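Moving the recipe archive off the old laptop

2024-02-05

The laptop that held my mother-in-law's recipe collection started throwing disk errors in January. It had 1101 files on it, most of them word processor documents from three different programs, the rest scans of index cards. I had put off dealing with them for years. The disk errors settled the matter.

First step was a raw copy of the drive before touching anything. Two passes, with the second one retrying only the blocks that failed the first time. Of all the files, 19 came out damaged. 16 of those were duplicates of something readable elsewhere. The remaining three I retyped from the paper cards, which Usha Varma had kept in a shoebox and mailed to me in a padded envelope with no note.

Next came the formats. The oldest files were saved by a program that stopped being sold before I owned a computer. The current office suite opens them but turns every fraction into a question mark, so "1/2 tsp" becomes "? tsp". A search for question marks next to unit words found the bad lines. Fixing them was manual. You can guess a half teaspoon of turmeric. You should not guess at asafoetida.

I went with plain text for the final store. One file per recipe, a fixed header with title, source, yield and date, then ingredients, then method. No database. Krishnamoorthy Pillai argued for a proper schema with an ingredients table, and his argument is sound if you want to query by ingredient. Text search does that well enough for me, and it will still work when whatever I am running now has gone the way of the old word processor.

Units took the longest. The collection mixes US cups, metric weights and a measure called "the small steel cup". Bhavana Joseph still has the small steel cup. She filled it with water to the brim and weighed it three times on her kitchen scale, and we agreed on a value. I left the original wording in every file and put the converted amount after it in brackets. Overwriting the source would have been quicker, but a conversion error would then be permanent.
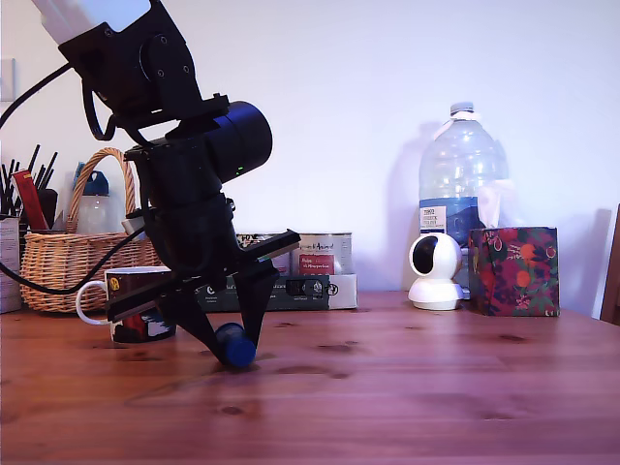 The tabletop, with a mug and the tins.

Naming was the other time sink. There were 5 files called "fish curry final". They are five different curries. I compared them side by side, and only two share a souring agent. File names now start with the main ingredient, then the dish, then the initials of whoever gave the recipe. Where the giver is unknown I used xx. Sivaprasad Arumugam has since claimed two of the xx recipes, one of them on thin evidence.

For backup there is one copy on the desktop, one on an external drive in a drawer, and one at Zaid Qaisi's place, swapped whenever I visit. A script compares checksums on the first of the month and prints only the mismatches. So far it has printed one, which was me editing a pickle recipe and forgetting to update the list.

Still open: the scans. Text recognition does fine on the typed cards and fails on the handwritten ones, especially where a card switches between English and Malayalam in the middle of a line. I have been transcribing a few each evening. The lime pickle card has a stain over the salt quantity, so if anyone in the family has another copy of that one, please send me the number.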